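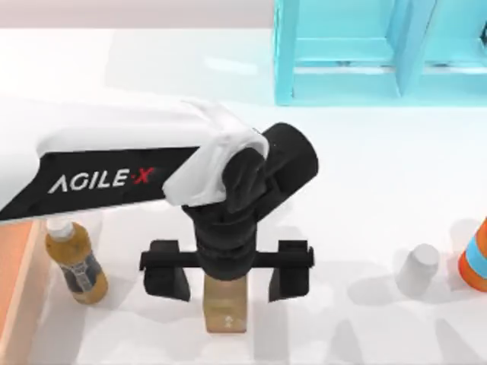 Minutes taken by Sabine Gerlach

Judus Football Club — committee meeting, October 9, 2023

Present: Ingeborg Kleinschmidt (chair), Benedikt Ruppert, Till Steinbach, Sabine Gerlach (minutes)
Apologies: Rüdiger Ackermann

1. Minutes of the August meeting
Agreed as a true record. The missing corner flags have been replaced, so that item is closed.

2. First team
Till reported that the squad stands at 16 signed players, with 2 more registrations waiting on the league. Training numbers have been good but there is no cover in goal. Till to ask the reserve side whether their second keeper can be released for cup matches. Benedikt asked that team sheets reach him the evening before a game, as the last one arrived after the referee.

3. Pitch
The lower goalmouth is holding water again. Engelhardt have looked at the drain and will send a written price. Ingeborg said the youth matches should stay on the top pitch until then — parents to be told by email.

4. Cup tie against Rulline
Home draw confirmed. Gate at the last home match was 263. Benedikt expects more for this one and wants the far car park opened. Programme to be four pages, as before. Rulline have asked to bring a drum. Agreed, behind the away goal only.

5. Kit
Cudeo have offered to pay for the away shirts for one further season in return for the board by the clubhouse. Accepted. Shirts to stay green. Sabine to write and thank them.

6. Money
The current account holds over 1,000 euros after the league fees. The floodlight bill has not come yet. Rüdiger to send figures for the tea bar, which were not available tonight.

7. Any other business
Till asked who has the second key to the ball store. Ingeborg will check with the youth coaches.
Complaint received about shouting from the touchline at the under-12s. Ingeborg to speak to the person concerned before the next fixture.

Next meeting to be fixed once the cup dates are known.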